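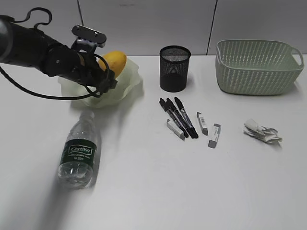
Alina Pascu wrote back that she would not sign for a second arm until someone had gone through the first one with a pencil. Fair enough. Comments follow each line.

Pre-purchase inspection, bench arm, supplier Condberg
Checked in September, before the budget request goes up

1. Cable run along arm
Status: FAIL
Slack hangs under the arm in a long loop. The quote lists "cable management" as included. I would like to know what was managed. Get clips priced before we order anything.

2. Gripper mounting plate and screws
Status: OK for now
Checked by hand. Recheck after 400 cycles. The Condberg manual says no recheck is needed, and I don't believe it.

3. Clearance over table
Status: OK
Keep the pen holder and the basket out of the sweep. The demo sheet assumes a clear table. Ours never is.

4. Soft items (fruit in a thin bag)
Status: OPEN
The sales visit used foam blocks. We don't handle foam blocks. No purchase until the mango test has been run on our own bench, with our own bags, by our own people.

5. Liquids near powered parts
Status: FAIL
Bottles off the table during runs, or an empty one with the cap glued on. Pascu wants this in writing on the wall. Agreed.

6. Emergency stop
Status: OK
Pressed 9 times, stopped 9 times. Reach from the chair is poor. A second button is extra, naturally, and it is missing from both quotes.

7. Spare fingers
Status: OPEN
Hodoroagă lists a set at 142. Condberg will only say "on request." Budget three sets a year until we have wear figures of our own.

8. Guarding
Status: OPEN
Rusov says none is required at this speed. Ask Rusov to put that in a letter. So far, two emails and no letter.

9. Service contract
Status: NOT RECOMMENDED
Plellolico's plan costs more than 400 a month and leaves out the gripper, the part most likely to break. Come back to it if they change the terms.

Result: one arm stays in use once lines 1 and 5 are fixed. Second arm on hold. Line 4 to be rerun before the request is looked at again.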